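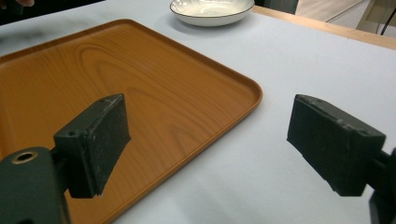 Clerkano word list for cafe and canteen menus
Version 2, last changed 13/04/2019

Contents

The list has 90 entries. Each entry is one line in a plain text file, with the dish name as it was printed, the spelling we suggest, and the town where the menu was collected. Fields are separated by a tab. The file is saved as UTF-8, please keep it so, otherwise the accents get broken.

Where the words come from

Most entries were copied by hand from printed menus in Prudport. 14 entries came from the old Dedetti price sheets, which Janelle Samonte typed in and checked. Names of drinks are not included yet.

Spelling

When a dish has two common spellings, the shorter one goes in the second field. Van Wyk prefers the longer form in its own menus, and I did not change these lines – they have the letter W at the end. Capital letters are kept only for names of places and persons.

Known problems

Soups and stews are mixed in one group. I tried to separate them in July but the menus themselves do not agree, so I returned to the old grouping.
Two entries have no town. If you recognize them, write to me.
Plural forms are missing for most of the pastries.

Use

You may copy the list and change it for your own menu or website. Please keep the name Clerkano in the first line. Prices were removed from all entries and I will not add them back.

Corrections

Send the old line and the new line together, in the body of the message. Attached spreadsheets are difficult for me to open.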